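Ticket: Mailbox compromise, shared account, billing
Site: Darncombe office
Status: open, waiting on vendor
Opened: 2018-03-26

08:50
User in billing phoned, says customers are replying to an email she never sent. Subject "Updated remittance details". PDF attached, link inside goes to a fake login page. Told her to stay out of the mailbox and leave the PC on. Not to reboot.

08:58
Confirmed in sent items. Well, not in sent items, they were deleted. Found in the recoverable items folder. 293 messages, all from the shared billing mailbox, all went out between 05:10 and 05:22. Nobody in Darncombe at that hour, alarm log agrees.

09:05
Password reset on shared mailbox and on her own account. Sessions revoked. Told it can take up to an hour for phones to drop off. Asked who else knows the shared password. Answer: everyone in billing, two in sales, and it's on a sticky note in the Plemham branch. OK.

09:15
Inbox rules on shared mailbox:
rule called "." (single dot), moves anything with "invoice", "payment", "bank", "fraud" or "hacked" to RSS Feeds, marks read.
rule called ".." forwards everything to an outside webmail address, keeps no copy.
Exported both to text before deleting. Copies in ticket folder. Forward rule was created 5 days before the mailout so somebody was reading along for a while.

09:20
RSS Feeds folder has 41 messages in it, some of them customers asking "is this real". Moved back to inbox. Billing to phone those first.

09:40
Sign in log. Good logins from the usual office address, then from the 21st on a second address, hosting company overseas. IMAP, not the web page. That's how it got past the two step prompt, old style mail protocols dont ask for it. We turned legacy protocols off for everybody in December. Except shared mailboxes, which were left on for the scanner and the Wysocka connector. My note from December says "revisit after year end". Did not revisit.

09:48
Turned off IMAP and POP on all shared mailboxes. Expect scan to email to break. Will deal with it.

10:02
Scan to email broke.

10:05
Pointed scanner at the internal relay instead. Test page came through on second try, first try I had the port wrong.

10:30
How they got the password. User says she had an email last week from "Wysocka Support" about a connector that needed re-authorizing, clicked it, page looked right, typed the shared login, got an error, closed it and forgot. Found the message. Sender domain is one letter off. Passed our filter with a clean score. Header saved.

10:34
Wysocka is the accounting package, for whoever picks this up. It really does send mails like that every few months so cant blame her too much.

10:50
Searched all mailboxes for same sender. Three more hits. Two at Plemham, one here. Plemham pair both say they deleted without opening. Click log says one of them opened it. Reset both anyway, didn't argue.

11:10
Called Pulley (mail filter vendor), gave them the headers. Case opened on their side. First line wanted me to reboot the appliance. We don't have an appliance, we're on the hosted one. Got transferred.

11:25
Transferred back to first line.

11:32
Pulley second line. They see the lookalike domain was registered eight days before it hit us, so it should have tripped the "new domain" check. That check is off on our tenant. Asked when it was turned off. They say it was never on, it's not on by default for accounts migrated from the old plan. Asked them to put that in writing. 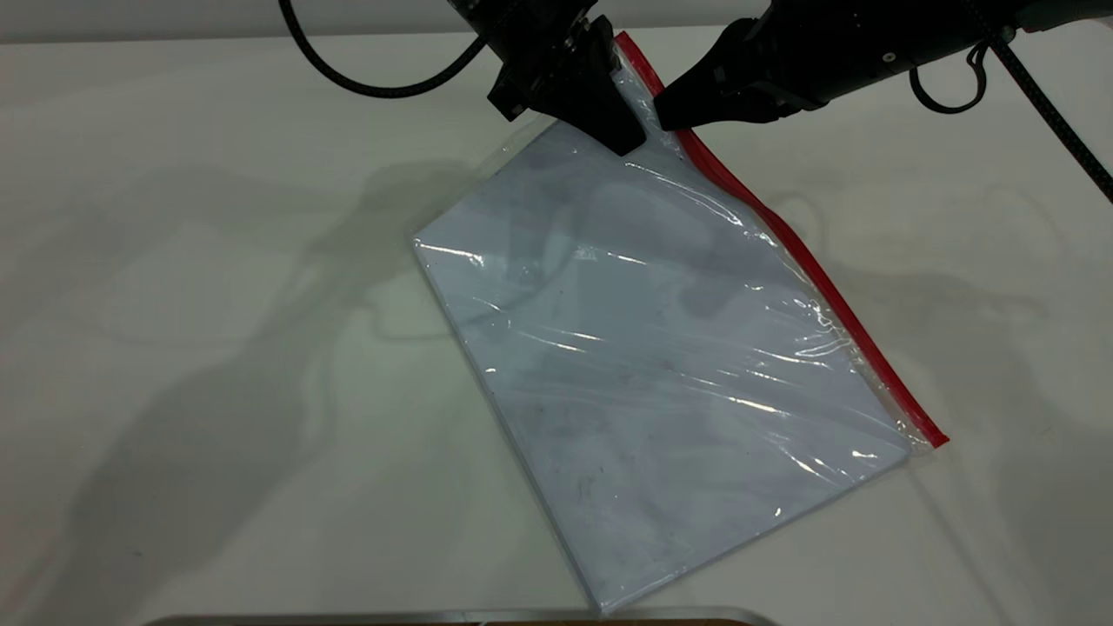
11:50
Turned on new domain check, set to quarantine. Also display name check for our own managers plus Wysocka and the bank. Pulley says allow 30 min to apply.

12:15
Billing wants to know who got the bad email. Message trace gives 293 sends but several are group addresses so real number of people is higher. Gave them the list as a spreadsheet sorted by customer. They asked for it sorted by amount owed. I dont have amount owed. They do.

12:40
Warning mail drafted with the manager. First draft had a link in it to "learn more". Took the link out. Plain text only, says do not open the PDF, bank details have not changed, call us on the number from an old invoice and not one from any email.

12:55
Sent to the list. Eleven bounced, old addresses. Billing will call.

13:10
Lunch at desk. Customer on the line, opened the PDF and typed in her password. Told her to change it, check her own mail rules, tell her IT people. She is her IT people. Stayed on and walked her thru finding the rules page. No rules there. Told her to check again tomorrow.

13:35
Scan of billing PC, full, came back clean. Second scanner, also clean. Makes sense, creds were typed in on a web page, nothing ran. Giving the PC back but will keep an eye on it.

13:50
User can't log in. Caps lock.

14:05
What could they have read. The shared mailbox has 2,635 items in it going back a couple years. Forward rule only covers new mail but IMAP would let them pull down the lot. Log shows a long IMAP session on the 21st with a big transfer. Have to assume everything. Told manager in person, then by email so there is a record.

14:12
Manager asks if we need to notify anyone officially. Not my call, sent them to the lawyer and the insurance people. Insurance policy apparently wants notice fast and has a hotline. They should call it today. Wrote hotline number on ticket folder cover.

14:30
Content check on the mailbox. Searching for card numbers, SSNs, scanned checks. Search tool hits on every order number that has 16 digits, useless first pass. Narrowed it down.

15:10
Second pass. Found a handful of real ones. A few customers emailed card details in the body even though the footer says not to. Some W-9 forms with tax IDs on them. Listed by message ID in a locked file, not pasting here. Path given to manager.

15:25
Did anybody pay the fake account? Billing so far has one customer who says they had a transfer queued and have canceled it. Another not answering the phone. Left message twice.

15:40
Pulley called back. Can't take down the fake login page themselves but gave me the abuse form for the host. Filled it out. Also reported lookalike domain to registrar. Auto reply from both.

15:55
Fake page still up. Checked from the test machine only, do NOT open on your own PC.

16:20
Wysocka support (the real one, number off the contract) says no connector work was scheduled and they've had other customers calling in with the same thing. Asked why they hadn't sent a warning. They were "working on wording". They recommend moving off the password connector to the token one. Costs 400 a year extra. Quote forwarded to manager.

16:35
Connector now failing since IMAP is off, as expected. Invoices will not auto import until token one is approved. Billing to drag and drop by hand for now. Not happy.

16:50
Correction to 08:58. Mailout was 05:10 to 05:22 server time, which is UTC. Local time that's just after midnight. Doesnt change anything, still out of hours, but insurance will ask. Times for the sign in log at 09:40 also need converting before they go to anyone outside.

17:05
Plemham sticky note taken down. Asked for photo of empty monitor as proof. Got one. New shared password isn't a thing any more, gave each person delegated access from their own login so there's nothing to write down. Direct sign in for the shared mailbox blocked. Same done for sales and returns mailboxes while I was in there.

17:20
Fake page now showing host's suspended notice. Domain itself still resolves. Blocked it on our side anyhow, both sites.

17:30
Still open:
customer who isn't answering, billing to keep trying
Pulley to send written statement on new domain check
Wysocka token quote, needs approval
log times to local for insurance
check other rules on ALL mailboxes, not just shared. Script started, slow
two step for the last few at Plemham who never enrolled
December change list, go through it for anything else marked revisit

17:45
Rule script finished for Darncombe. One hit in sales, forwards to a personal address. User's own, set it up before vacation and forgot. Removed. Plemham still running, leave the server on tonight pls.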